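Can It Heat Up Lunch Yet? Living With the Lerus Kitchen Routine

Posted by Ibrahim Adeleke, 2nd May

I have wanted a machine to make my lunch ever since I was a boy, so when the folks at Dundora let me try the Lerus software (it runs on an arm you already own) I cleared the counter and got very excited. The microwave routine is the one everybody asks me about, and I gave it 18 tries.
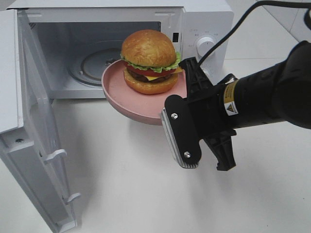
Loading went better than I had dared to hope! It managed 14 of the 18 without me stepping in, and I will admit I clapped the first time. The misses were all crooked plates, and you just start over.

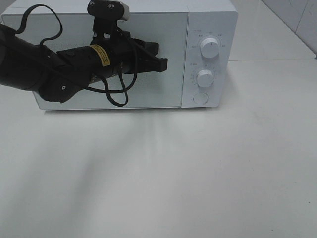
Doors are where I have always had my doubts about these programs, and Lerus is patient with them, maybe too patient - I could have eaten a sandwich in the meantime. It does help to pick your appliance with some care. Mine has a flat door with no handle to grab and a round button down at the bottom of the panel, and a plain round button is a kind thing to give a gripper.

Setting the time is the part I would like to see improved. I asked for two minutes and got anything from one to four, so please stay in the room.

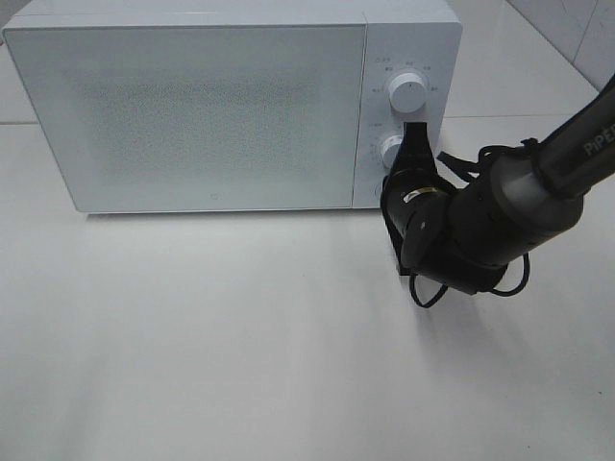
At $1,485 for the license, it costs a lot more than walking over to the kitchen yourself. Still, I had the older Ultness package last December and gave up on it after 12 days, and I am still using this one and rather fond of it. For tinkerers, yes, go ahead. For a busy family, I would wait for the next version.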